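4. Teaching the two-arm marking task

By now you've done the arm check from section 3 and both sides move when you move the leader handles. If they don't, go back and sort that out first, as nothing below will work with one arm asleep. I wrote this part for the Vunstead bench, but Kobina Dramani ran it on the Collness setup in November and only had to change the home pose.

4.1 Getting set

1. Lay a fresh or used grid sheet flat on the table between the arms, long edge left to right. Used is fine for practice. I go through sheets like nobody's business, so I keep the old ones.

2. Turn on the left arm, then the right. Wait for a steady light on each. On our bench the left shows green and the right shows blue, and both are fine to start with.

3. Bring both grippers in over the table using the handles. Keep your elbows on the rests – your arms will get tired faster than you think, and it shows up as wobble in the recording.

4. Open the left gripper and park it up and out of the way. Close the right one gently on the block, near the fingertips, and bring it in low at the right side of the sheet.
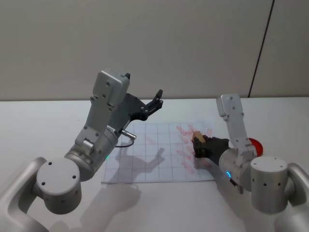

Figure 4-1. Left gripper open and parked, right gripper low at the edge of the sheet with the block.

Caution: Go easy on the right handle when you're close to the table. The arm follows your hand and it'll push down on the tabletop as hard as you ask it to. If you feel the handle stiffen, stop and lift.

4.2 Recording a take

5. Press the foot pedal once. Hold still for 2 seconds so the start of the take is clean.

6. Do the task at the speed you'd like the robot to do it. I used to creep along like I was defusing something, and Colette Le Goff had to tell me that the robot had learned to creep too! Slow is okay, hesitating isn't. If you need to think, bin the take and think with the pedal off.

7. Keep the left gripper still while the right one is working. Small drifts on the idle side get copied just as faithfully as the good bits. 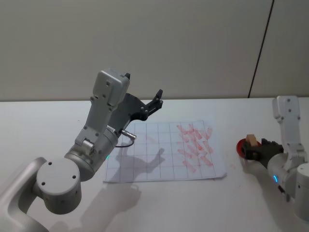
Do I have to start every take from exactly the same spot?
Small differences are good. Move your starting position by a finger's width or so between takes, and shift the sheet a touch as well, so the robot learns to cope when things aren't lined up perfectly.

8. Lift the right gripper clear of the table, hold still again, and press the pedal to stop. Name the take straight away. Ours are numbered in one long run (I was up to 427 last time I looked), so please don't start again from one or Obed Ackah will come looking for you.

9. Do 5 good takes, then have a break. Seriously, get up and walk around.

4.3 Watching the cables

Each time you finish a set, have a look at the thin cable under the gripper. It needs enough slack to turn with the wrist, and a loop that hangs free is what you're after.

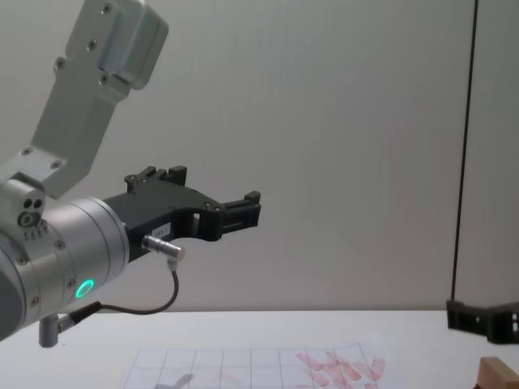 If the loop has pulled tight or caught on anything, stop the arm, free it by hand and run the wrist slowly through its full turn before you record again. Don't tape it down. I tried that on the Omerović arms and ended up with a bent connector and a very quiet afternoon.

Note: A curled sheet is worth fixing too. Roll it the other way for a bit, or swap it out.

4.4 Holding two things at once

Some takes have the right gripper holding the block and the round red piece together. It's fiddlier than it looks. Bring the fingers in slowly, check that both pieces are sitting snug, and only then lift. Keep the lift low, so a dropped piece doesn't roll off the bench.
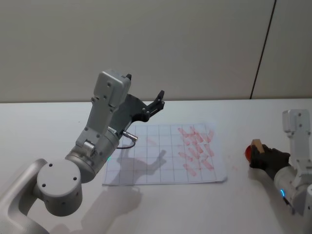

Figure 4-2. Block and round red piece held together in the right gripper, a little above the table.

If a piece slips partway through, let it fall and stop the take. Mark it as dropped and leave the file where it is – Kwame Quansah uses the dropped ones for the Brorinska tests, so they're not wasted. Home both arms before you go on to section 5.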